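Clarnar Outdoor Rover Kit — Club and Classroom Edition

Code: 757. Suits upper primary to Year 12, groups of up to four students. In stock, ships from our Flenov warehouse.

If your robotics club has spent all winter following black tape around the library floor, you'll know the moment when someone asks whether they can take it outside. The Clarnar was put together for exactly that moment! It's a four-wheeled rover with a chassis that students build themselves, a front-facing camera, and enough grunt to manage ordinary park grass without sulking (long wet kikuyu is another story, so do have a wander first).

Practice runs on the grass:

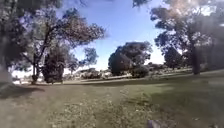
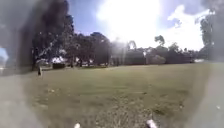

Our own Saturday-style challenge sheets are included, and they start gently. Drive to a tree and stop short of it. Find the edge of the path. Come home again — which is harder than it sounds, and usually where the good arguments start. Sigita Priedītis wrote the sheets for her after-school group and has kindly let us print them with her notes for teachers left in.

In the box: chassis and wheels, two motor boards, camera, one Sokow battery, charger, hand controller and the spiral-bound guide. The battery gives 60 minutes of driving on short grass, and most clubs end up buying a spare (code 536). You'll need your own laptop for the Obi software, and a small screwdriver.

We've now sent nearly 3,000 of these to schools and clubs, and spare wheels are always on the shelf. Orders for the start of term are best placed in December, before we close for the break.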